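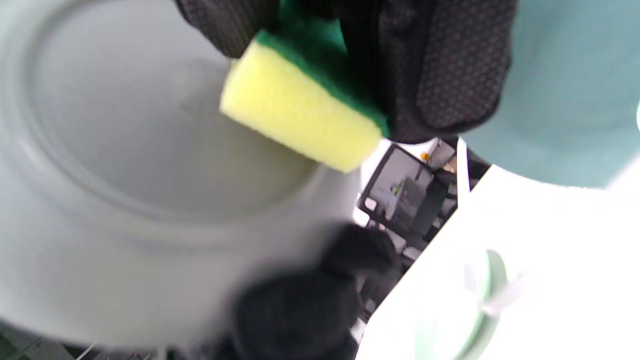
Two Hours With the Dishes: A Visit to the Oberholzer Open House

I should say up front that I don't trust open houses. A firm that invites the public in on a weekday has usually swept the floor first and told everyone what to say. The Oberholzer housewares showroom did that, I'm sure, and put out pretzels too. I went anyway, back in February, as I need new plates and am tired of buying the wrong ones.

The invitation promised "a hands-on look at everyday tableware." I expected a shelf and a brochure. There was a shelf and there was a brochure, but there was also a washing-up area, and that is where I spent most of my time.

The washing up

The pitch goes like this. Anyone can make a plate look good under a shop light. What matters is how it behaves after it has been eaten off and scrubbed, day after day, by someone in a hurry. I agree with that. I was less sure that a showroom was the place to prove it.

Still, the tools were ordinary, and I give them credit. The sponge was the kind you can buy anywhere, yellow foam with a dark green scrubbing side. The gloves were black knit ones with small raised dots for grip. I would have picked rubber for dishes myself, and I said so. Notburga Camenzind, who was running the session, told me the dots give a better hold on a big plate. Maybe. I wear rubber gloves at home and have dropped one plate in ten years, and that was the cat.

The plate I kept coming back to was a large one in pale gray, matte, with a broad flat rim and a raised ring around the well. It belongs to a line called Etard. It is a handsome thing and I wanted to dislike it more than I did. The rim gives you plenty to hold on to. The ring is what bothers me. Any ridge on a plate is a place for egg to hide, and I asked whether the sponge really gets down into the corner of it. I was told that it does, with the foam side. I have heard that about every ridge on every plate I have ever owned.

Then there is the matte finish. My sister had matte plates and within a year they were covered in gray knife marks. Camenzind said the Etard glaze had been put through 700 wash cycles with no change. I asked who had done the washing and was told it was done in-house. So, 700 cycles according to the people who sell the plate. I wrote it down with a question mark after it, and the question mark is still there.

The colors

Color is where I softened a little. Besides the gray there is a light teal, close to mint, and I liked it a good deal more than the color in the brochure. The teal plates are smooth, with a rounded edge. They are sold as part of Trirnalis, which is meant for families, and the price is lower. If you twisted my arm I would take those over the gray.

What I would not do is buy the full set. It comes to 26 pieces, and I can't name a household that needs them. Ask for single plates and you find they cost $21 each, at which point the set starts to look sensible. I suppose that is the idea.

The rest of it

The talk afterward was the weak part. It was supposed to cover Akenis, a range of storage bowls due later in the year, and it mostly covered how excited everyone was. No prices, no sizes, one slide with a leaf on it. Two people near me left for the pretzels and didn't come back.

The chairs were hard and the coffee was fine. Parking is on the street, and the lot behind the building is for staff only, whatever the sign out front says.

Would I go again? Probably not for the talk. But I would send a friend who is shopping for plates, on the condition that they skip straight to the washing up, pick up the plate they think they want, and scrub it themselves — hard, with the green side, for longer than feels polite. Ask about replacements too. I was told that single plates in both colors will stay available for years, and I could not get anyone to put that in writing.

I came home with a coupon for $5 off an order of $200. It is on the fridge, unused.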